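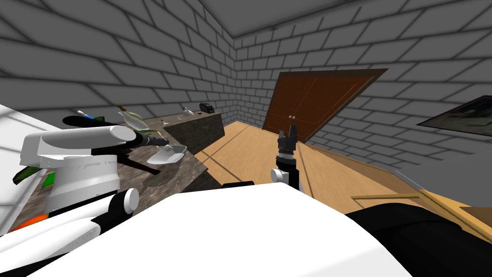 Kallent Community Forums > Broadcasting and Media > Local TV and Radio

Thread: Regional news hour on Xenos moving to a shared studio

tallmast
Posted 16 October 2024

Xenos put out a notice this morning that the 6 pm regional news is going to be made from one shared studio starting in November. Right now Hallonetti and Skoketti each have their own half hour. Under the new setup there will be one presenter, one gallery and one running order, with separate local segments dropped in for each area.

The notice says reporters stay where they are. It doesn't say anything about camera crews, editors or the weather desk. Has anyone seen more than the press release?

dialtwister
It was in the license application back in the spring. Page 2 of the summary asked for "flexibility in the place of production." I posted about it then and got one reply, which was about the subtitles.

Reedbank
I don't see a big problem. Most of the regional half hour is already shared. The health story and the sports round-up are the same on both sides, word for word. If the reporters stay, the local part stays.

dialtwister
Reedbank, the reporters stay until the next budget. Radio did this in the same order. First the studio, then the late bulletin, then the breakfast show came from one place, and now the Skoketti office is a desk in the library building.

Reedbank
Radio lost its advertising. Xenos is paid for by a levy plus a bit of sponsorship. It isn't the same case.

marnie_k
Does anyone know if the lunchtime bulletin is affected? My mother watches that one and not the evening one. She is in Skoketti and mostly wants the road closures.

tallmast
Lunchtime isn't mentioned. I take that to mean no change for now, but I wouldn't promise her anything.

Fasil Asfaw
I worked in the Hallonetti gallery until last year, so I'll add what I know and leave out what I was told in private.

The two studios have different equipment. Skoketti was refitted and Hallonetti wasn't. The vision mixer in Hallonetti was out of support when I left and we were buying parts secondhand. Something had to be done there. Whether that something had to be closing it is a different matter. A refit was priced while I was there and it was turned down.

The part I would worry about is breaking news. With two galleries you can go live in one area and leave the other alone. With one gallery, a flood in Hallonetti means the Skoketti viewers either get the flood too or get a recorded segment. It can be done with opt-outs, but you need staff for it, and the notice doesn't mention staff.

Reedbank
Fair point on the opt-outs. I hadn't thought about live coverage. Do you know what the refit would have cost?

Fasil Asfaw
I do, but it was an internal paper and I'd prefer not to.

oldcounty
Who still watches at 6? I get everything off the website by lunch. They should close both studios and spend the money on court reporting. There hasn't been a reporter in the Hallonetti courthouse on a regular basis for years.

marnie_k
People without good internet watch at 6. That's a lot of the valley.

oldcounty
Then fix the internet. I'm serious about the courts, though. A presenter behind a desk is the expensive part and the least useful part.

Wing-yan Ho
I'm on the viewers' panel. We were told about this two weeks ago and asked to keep it quiet until the notice went out, which it now has.

The panel survey went to 500 households. Of those, 200 sent it back. The question on studios was worded as "Would you support changes that protect local reporting?" and I objected to it at the time. Nearly anyone would say yes to that. So if you see the survey quoted in support of the move, please keep the wording in mind.

Written comments are open until the end of the month. They have to go through the form on the Xenos site. Emails sent to the newsroom won't be counted.

dialtwister
Thanks for posting that. Were the survey results split by area?

Wing-yan Ho
No. I asked for that as well. I was told the Hallonetti sample was too small to publish separately.

Reedbank
That survey question is poor, I'll give you that. I still think one good program is better than two thin ones. I'll say so on the form.

tallmast
Please do, and everyone else too, whichever side you're on. The form times out if you leave it open, so write your comment somewhere else first and paste it in.

marnie_k
Form done. There was a box for the lunchtime bulletin after all, under "Other services." I put the road closures in there.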